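Project update for the 2 people who asked, one of whom is my mum. Our student team is teaching a robot arm to pick things up. The arm does very little of this personally. We do the picking up, and it gets the credit.

Team name is Skitwood. We voted. I lost.

The method: you squeeze a gripper by the handle, grab the thing, move the thing, put the thing down. Then again. We're at 383 demos and I now reach for my toast like I'm being graded on it.

Sushil Saxena has the best hit rate in the group and would like everyone to know. His advice is "go slower". My advice is to stop watching Sushil.

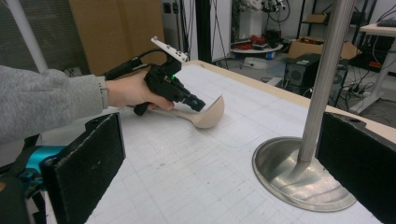 Gripper vs the beige scoopy thing. Grid paper courtesy of the stationery cupboard.

The curved ones are miserable, by the way. Boxes you can grab half asleep. Anything with a cupped end wants to roll over the second you touch it – we binned 8 takes in a row before lunch.

Supervisor's note on our December report: "more variety in grasps, please". So we've been approaching everything from new and unflattering angles.

Next job is labelling 188 clips. I've drawn up a roster. My name's on it a suspicious number of times and I'm the one who wrote it.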